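Grids: How Squares Tell You Where Things Are

By Parveen Majumder
Maths Corner, ages 8 to 11

A grid is a pattern made by two sets of lines that cross each other. The spaces between the lines are called cells. If the two sets of lines cross at right angles and are evenly spaced, every cell is a square of the same size.

Grids are found on maths paper, on maps, on chessboards and on tiled walls. They are useful for one main reason. If you number the cells, you can describe the position of an object without pointing at it.

Two numbers are needed. The first tells you how far to go across. The second tells you how far to go up. Together they are called coordinates. A block at (4, 3) is in the fourth cell across and the third cell up. Changing the order gives (3, 4), a different cell.

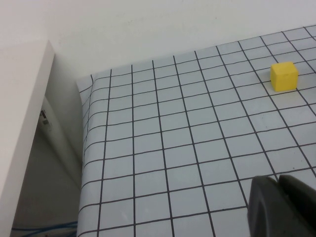
Coordinates only work if everyone starts from the same corner. This corner is called the origin. On paper it is usually at the bottom left. On a table you must choose it yourself and mark it, perhaps with a sticker.

A cell also has a size. Suppose each cell is 40 millimetres wide. Five cells in a row then measure 200 millimetres, so the grid can be used as a ruler as well as a map.

Area is worked out in the same way. One of these cells covers 40 × 40 = 1600 square millimetres. An object that covers two whole cells covers twice that area.

Why squares seem to change shape

Look at a tiled floor from directly above and the cells look square. Look at it from the side and they look like slanted diamonds. Cells further away also look smaller. This effect is called perspective. The tiles have not changed. Only your viewing position has. 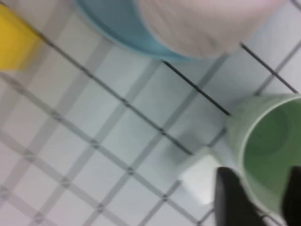 Fernetti, June

Cups and bowls show perspective too. The rim of a round cup is a circle when seen from straight above. From an angle it looks like a squashed circle, and the mathematical name for that shape is an ellipse.

Try it yourself

You will need squared paper, one small block and one cup.

Number the cells along the bottom and up the left side. Put the block in one cell and the cup in another. Write down both pairs of coordinates. Take the objects away and ask a partner to put them back using only your numbers.
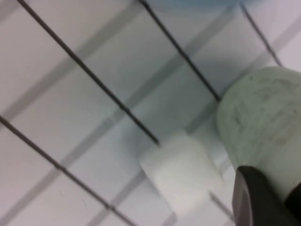
Reading time: 2 minutes

If an object lies across a line, choose a rule before you begin. One rule is to use the cell that holds most of the object. Another is to use the point where its centre is.

Words to know

Cell: one space in a grid.
Origin: the corner where counting starts.
Coordinates: two numbers that give a position.
Ellipse: the shape a circle appears to have when seen at an angle.

Diagrams checked by Kwame Kyei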